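4.2 Rolling and folding of small towels

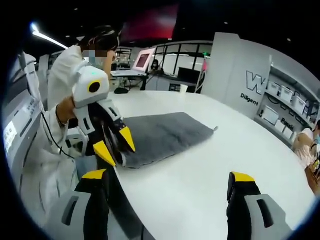
Guides to household storage often claim that a rolled towel takes up less room than a folded one. We are not convinced, and the evidence offered for the claim is thin. The Kartha handbook repeats it without a single measurement. The Sillby survey does report a gain, but it compared towels of different sizes, and its authors never say how tightly the rolls were made.

We therefore looked at the first step of the task, when a towel lies flat and its near edge is taken up (Figure 4). A gray towel with a fuzzy surface, like the one shown, has a rectangular shape and a small tag at one corner. Both features matter more than the handbooks allow. If the edge is lifted at one point only, the fabric on either side may lag behind, and a roll begun this way is likely to come out as a cone. The tag is a useful marker for telling one corner from another, but it is also a nuisance, as it can stick out of a finished roll and catch on the next one.

Figure 4. Gray towel laid flat on a white table, near edge slightly rolled up where it is grasped.

In the Kedaldale trials, 48 towels were rolled and 48 were folded in thirds, then stored on open shelves for 4 weeks. The rolled group looked neater on the first day — a point often quoted — yet later checks were made by the same people who had done the rolling. We would not put much weight on their scores. Britix used 400 towels and had the shelves judged by outside raters, and the difference between the two methods all but vanished. Whether it would return with thicker fabric is an open question, and Section 4.3 takes up only part of it.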